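Wistness Open Learning
Household Food Storage: Course Handout, Unit 9
Shelf life, stock rotation and date marking
Revised 04/05/2024

9.1 Scope

This unit covers dry and ambient goods kept in a home pantry or a small shared kitchen. Chilled and frozen storage are dealt with in Unit 13. Students should have read the notes on moisture and water activity before starting, as the terms are used without further definition.

9.2 Two kinds of date

A use-by date relates to safety. Food should not be eaten after it, whatever its appearance or smell. A best-before date relates to quality. Food past a best-before date may have lost flavour, colour or texture, but it is not unsafe for that reason alone, provided the package is sound and has been stored as directed.

Neither date holds once the package is open. The opened life of a product is normally given in the storage directions, in smaller type than the date, and is often missed. For opened goods the date of opening should be written on the container. The printed date then sets an outer limit only.
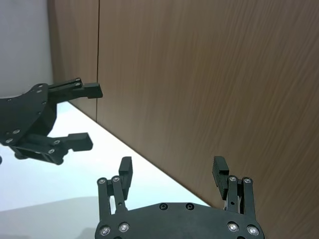

Goods moved from their original packaging lose their date marking altogether. The simplest remedy is to cut the date panel from the packet and tape it to the new container. Copying the date by hand is acceptable but introduces transcription errors, chiefly the reversal of day and month.

9.3 Causes of deterioration

Dry goods deteriorate by four main routes: moisture uptake, oxidation of fats, loss of volatile compounds, and insect attack. The dominant route depends on the product.

White flour is limited mainly by moisture and insects. Wholemeal flour contains the germ, and with it the oil, so rancidity usually sets the limit. Ground spices lose volatiles faster than whole spices owing to their greater surface area. White rice is very stable; brown rice behaves more like wholemeal flour. Dried beans remain safe for a long time but harden with age, and old beans may not soften however long they are cooked.

Temperature acts on all four routes. A cupboard beside an oven or above a dishwasher is a poor location even if it is the most convenient one. Light matters for oils and for paprika and similar coloured spices — an opaque container or a closed door is enough.

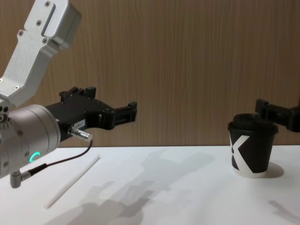

Insect attack is handled by exclusion. Pantry moths can enter through folded paper and chew through thin plastic film. Rigid containers with a gasketed lid are preferred. New flour and grain may be frozen for several days on arrival to kill eggs already present, then brought back to room temperature with the bag still sealed so that condensation forms on the outside.

9.4 Rotation methods

First in, first out (FIFO) issues stock in order of arrival. First expired, first out (FEFO) issues stock in order of date. The two agree only when later deliveries always carry later dates. This is often untrue of discounted goods, and FEFO is therefore the recommended method throughout this course.

Shelves should be loaded from the rear where access allows. Where it does not, the existing stock is brought forward before the new stock goes in. Topping up a part-full container mixes two ages of product and defeats either method. Empty the container, wash and dry it, put in the new stock and keep the older remainder in a separate jar for first use.
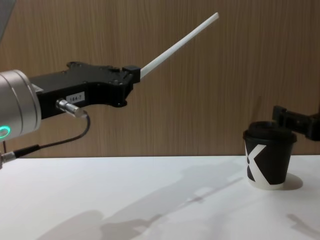 Page 5 of 16

9.5 The stock record

A record is worthwhile only if it is kept up. For most households a single sheet inside the cupboard door will do, with columns for item, quantity, date and date opened. Entries are struck through when the item is finished. The sheet is rewritten when it becomes hard to read, and the shelf is checked against it at the same time.

Items with no known date are entered as unknown and placed at the front. An estimated date should not be recorded as a printed one — the distinction is lost at the next rewrite.

9.6 Discarding stock

Discard any can that is swollen, leaking, badly rusted or dented along a seam. Discard dry goods with webbing, live insects, visible mould or a musty odour. Do not taste suspect food to test it. Rancid oil has a smell resembling putty or old crayons and can be identified without tasting.

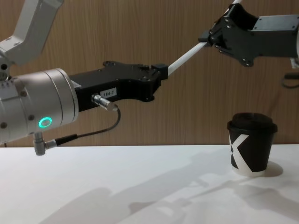

Infested goods should be sealed in a bag before they leave the kitchen. Shelves are then vacuumed, including the peg holes and the underside of each shelf, and wiped with warm soapy water. Let them dry fully before restocking.

9.7 Exercise

Select one shelf at home. List every item with its date and type of date mark, then arrange the list in FEFO order. Note any items whose position on the shelf differs from their position on the list, and any opened items with no opening date. Bring the list to the April tutorial.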